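FOR IMMEDIATE RELEASE

Serdale Tile Opens Its Grivlow Showroom This May, and I'd Love for You to Come See It

GRIVLOW — I've written a lot of grocery lists and a fair number of apology emails to freight companies, but this is my first press release, so bear with me. Serdale Tile is opening a showroom! It's on Lilley Street in Grivlow, in the old shoe repair building with the green awning, and the doors open on a Wednesday in May at 10 a.m. We'll have coffee, and if the bakery comes through we'll have those little almond things too.

If you don't know us yet, we sell wall and floor tile to people who are fixing up kitchens, bathrooms, entryways, and the odd mudroom. For the past 15 years I've run the business out of a warehouse unit with one good window. You'd call, I'd clear a spot on the packing bench, and we'd lay out samples under a shop light and try to guess what they'd look like at home. It worked better than it had any right to, but I've wanted a proper room for a long time.

The new place has 780 square feet of display space over 2 floors. Downstairs is all wall tile, set and grouted on full panels so you can stand back from it. Upstairs is floor tile, plus a long table where you can spread out your paint chips, your cabinet door, your sister's opinion, and whatever else you've brought along. Please do bring the cabinet door. I can tell you a lot more with the real thing in front of me than I can from a phone picture of it.

We're also launching our new line, which is called Amadi. I've been working on it for longer than I planned (the first batch of olive came out looking like pea soup, and I had to start over). Amadi is a long, narrow tile in a brick proportion, made to be mixed. You pick a main color and then two or three others to run through it, and we box them already shuffled so your installer isn't standing there on a Friday afternoon trying to decide where the next orange one goes.

The colors are the part I'm proudest of. For years everybody asked me for white, and I sold a great deal of white, and I still like it fine. But lately people have been coming in with pictures of their grandparents' kitchens and old train stations and asking for rust and moss and tobacco brown. I grew up in a house with an orange bathroom, so you can imagine how happy this makes me. 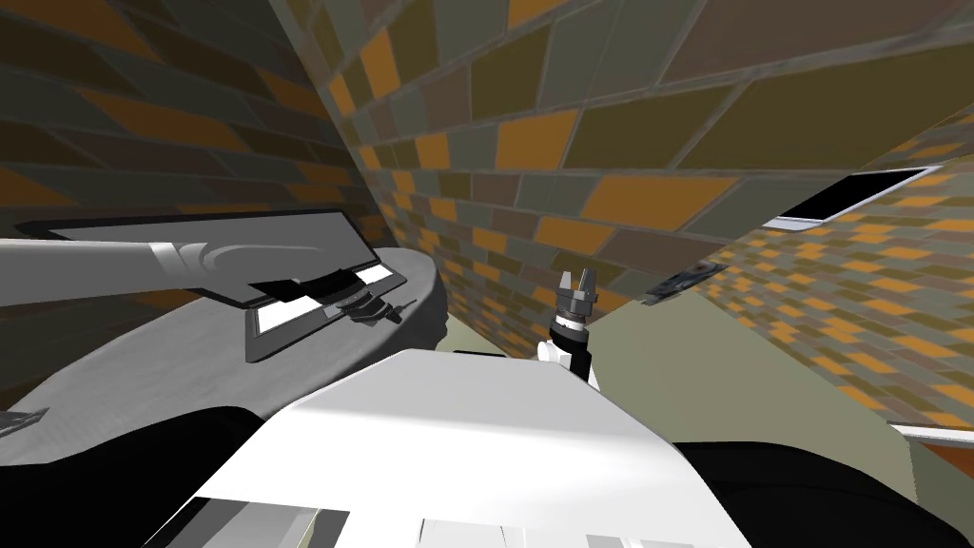 Grout is the question I get more than any other, so I'll answer it right here and save us both a phone call. With a mixed wall I like a light gray, kept thin. A dark grout can look great with a single color, but once you've got four or five tones going it tends to swallow the browns, and you lose the shape of each tile. White grout is pretty for a while and then you have to be the kind of person who scrubs it. I'm not that person. If you are, I'll happily order it for you.

The other thing folks ask is whether a busy wall will make a small room feel smaller. I don't think so, as long as you let it run all the way to the ceiling. Stopping halfway is what chops a room up. Take one of our sample boards home for a few days, prop it behind the faucet, and look at it in the morning and again with the lights on at night. Boards are free to borrow, and I only ask that they come back with all their corners.

Amadi will be in the showroom from opening day, along with our regular lines. Each color can be ordered separately, too, if you already know what you want and don't need me fussing over the mix. Trim pieces and bullnose edges come in every Amadi color, which sounds like a small thing until you've tried to finish the side of a backsplash without one.

We're holding 2 free evening classes in the first month. The first is on planning a layout: where to start your first row, how to avoid that sad little sliver of tile in the corner, and how much extra to order. The second is hands-on, with setting and grouting a small panel that you can take home. Wear clothes you don't care about — thinset has ruined more of my sweaters than the moths have. Space is tight around the table, so please call ahead or stop by to put your name down.

Contractors and designers, you're very welcome, and there's a separate pickup door around back with room for a truck. The warehouse is staying open for large orders, so nothing changes if you're used to collecting there. The phone number is the same as always, and yes, it's still me who answers it most mornings.

Parking on Lilley Street is free after the first block. The wall tile floor and the restroom are step-free, but the upstairs is reached by stairs only. If stairs are a problem, tell me what you're after and I'll bring the floor samples down to you and set you up by the front window, where the light's nicer anyway.

Local press and anyone who writes about homes can come by the afternoon before we open, from 2 p.m. on. I'll have sample sets ready to lend and I'm glad to talk color for as long as you can stand it.

About Serdale Tile
Serdale Tile is an independent tile shop in Grivlow, selling wall and floor tile for homes and small businesses. The Amadi line is available through the Lilley Street showroom and the Serdale warehouse.

Press contact: the owner, Serdale Tile, Lilley Street, Grivlow. Mornings are best.

###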